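### 3.2 Sign-offs and the return of absent hosts

The second part of our coding scheme deals with how hosts of studio shows close a broadcast after missing one or more episodes. Closings have been studied mostly in news programs, where the wording is short and changes little from night to night. Hosts of competition and talk formats have more room. They can thank a stand-in, mention the reason for the absence, or say nothing at all and let the usual phrase carry the moment.

We drew on the Pugh archive of broadcast transcripts, which covers 3,875 episodes of daytime and prime-time studio shows. From these we kept every episode in which the regular host came back after an absence announced on air or in the press. Reruns, compilation episodes and live specials were left out. Where a show had two regular hosts, we counted an absence only if both the opening and the closing had been handled by someone else.

The final set holds 67 return episodes from 13 programs. Each was coded for the form of the greeting, any mention of the absence, the name the host used for himself or herself, and the wording of the last sentence before the credits. Two coders worked separately and met to settle differences. Most disagreements concerned indirect mentions, such as a host saying it was "good to be in this chair." We coded these as mentions when the stand-in had been named earlier in the same episode, and as neutral otherwise.

Segments were also coded for content, as the material that comes just before a closing affects how much time is left for it. Cooking games, guessing games, interviews and household contests each received their own code. Props were logged by type only, with toy food and ordinary household goods entered under separate headings (Figure 1).
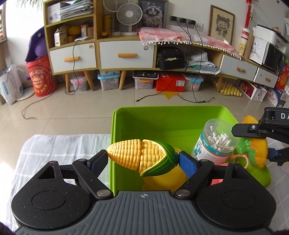

**Figure 1.** Toy corn held in a gripper over a lime-green bin, with a jar of cotton swabs among the items inside.

The prop codes play a small part in what follows. They were used to separate game segments from talk segments in transcripts where the speaker labels were missing, a problem mainly in the older files from the Rustport regional service. In those files a run of object names with no questions between them was a fair sign of a game. Where the sign was unclear the segment was marked unknown and kept in the set, and the closing was coded in the normal way.

Mentions of the absence fell mostly at the start of the episode. Hosts who spoke about it did so in the first minutes, usually in one or two sentences, and then moved on to the format. It was much less common for the subject to come up only at the end. When it did, the closing was longer than the host's usual one and often included a thank-you to the crew – something rarely heard in the same programs on an ordinary night.

The name used in the closing varied less than we had expected. Most hosts either gave no name or gave the one shown in the titles. Changes did occur, in both directions: a longer form in place of a short one, or a first name alone where a full name had been standard. We treat these as changes only when the earlier form had been used in each of the five episodes before the absence. Without that rule, hosts who switch freely between forms would have been counted along with those who made a single clear change.

Press coverage was collected for each return episode from the Stamia clipping index, using the program title and the host's name as search terms. Coverage of the closing line was coded apart from coverage of the return itself. A short notice that a host would be back on a given night counts as the second kind only. Articles that quoted the closing word for word were checked against the transcript, and small differences in wording were ignored.

One limit of this material should be noted before the results. Transcripts record words, and a closing is also made of pauses, looks and applause. The Illia transcripts mark applause in brackets but do so unevenly, and the other files leave it out. We therefore make no claims about audience response, and the comparisons in Section 4 rest on wording alone.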